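Category: Business / Equipment and Facilities

Brotico sets out spending plan for hand-held grippers and first robot arms 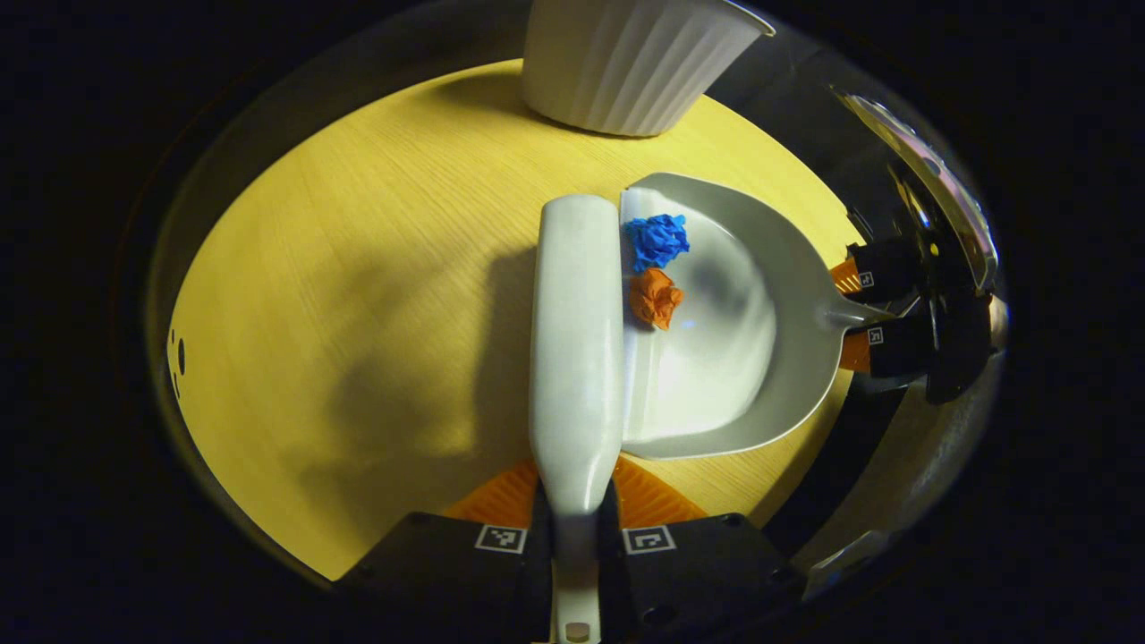
When will Brotico buy its first robot arms? The cleaning contractor plans to place the order in January, after its hand-held gripper sets have been in use through the summer and fall.

The company gave staff the outline of the plan on Mon 9 July and has since shared it with its main customers. It covers two rounds of buying. The first is for hand-held grippers, which people use to carry out cleaning tasks while the movements are recorded. The second is for arms that would be fitted with the same type of gripper and trained on those recordings.

Parveen Zaidi, who runs purchasing at Brotico, said the order of the two rounds was settled early. An arm needs a mount, a safety check, a service contract and a place to stand. A hand-held gripper needs a table and a person. The company can start collecting recordings of its own kind of work without waiting for building approvals, and it can stop after the first round if the results are poor.

The first round pays for 20 grippers. They will be used in pairs, one for each hand, because much of the work on the company's task list takes two hands. Sweeping small litter from a tabletop into a dustpan is near the top of that list. One gripper holds the brush and the other holds the pan. Wiping, stacking cups and emptying small bins come later.

Zaidi said the team had looked at cheaper single-gripper kits and turned them down. "You can't sweep into a pan that nobody is holding," she said. "We would have ended up buying the second one anyway, at a worse price."

The grippers will come from Hovomlow, which also supplies the soft finger pads. The pads are being bought as a separate line in the budget. Brotico asked for spare sets to be delivered with the first shipment, along with replacement printed markers for the fingers. Cornel Ursu, the maintenance lead, had pushed for this after going through the parts list. His view was that pads and markers would be the first things to need changing, and that a pair of grippers sitting in a drawer for lack of a small part would be a waste of a working day.

Everyday supplies are in the plan as well. The recording rooms will need brushes, dustpans, containers, tabletops of different finishes and plenty of scrap paper. Brotico will take most of this from its own stockroom. Ursu has asked that the brushes and pans be the same models that crews carry on the job, with handles of more than one thickness, so that the recordings match what an arm would later have to pick up.

Storage was left out of the first draft of the budget and had to be added. The recordings take up a lot of space, and the company's office server was not bought with video in mind. Brotico will rent storage from Rovevine on a monthly contract. The contract can be made larger at any time but can only be cut back at the end of a quarter. Jolán Szénási, who keeps the budget, said she would have preferred a fixed yearly price. She has set aside a reserve in case the recordings run bigger than the supplier's estimate.

Staff time is the largest single item. The plan calls for 4 people to work on recording during each shift, taken from the regular cleaning crews and paid at their normal rate. Two will work at the tables while the others reset the tasks, check the files and keep the log. Crew members will rotate so that the recordings do not all come from the same pairs of hands. Szénási said the hours are being charged to the equipment budget and will not come out of the crews' overtime.

The second round is less certain. Brotico has asked for quotes on three arms. Two of the quotes are in, and the third, from Balogh, is expected before the end of the summer. The company has asked all the bidders to price installation, training and service separately from the arm itself. The first quotes bundled these together, and Szénási said they could not be compared line by line – one included a full service contract and the other did not mention service at all.

Bidders must also show that their arms can carry the Hovomlow gripper without a custom adapter. If an adapter is needed, its price has to appear in the quote. Brotico has said it will not choose an arm that forces a change of gripper, as that would put the value of the recordings in doubt.

Some customers wanted to know if cleaning rates would go up to cover the spending. Zaidi said current contracts would not change. The first round is being paid for out of the money normally used to replace floor machines, and two older machines will be kept in service for another year. She did not rule out a loan for the arms.

Saoirse Ní Bhriain, who represents the cleaning crews in talks with the company, said members had asked for a written statement on jobs before recording begins. A draft has been exchanged. It says that nobody will lose hours as a result of the first round, and it calls for new talks before any arm is used at a customer's building. Ní Bhriain said the wording on the second point was still open.

The gripper order has been signed. Brotico will choose among the arm bidders after a review of the recordings in late fall, and the Balogh quote has to be in by then to be considered.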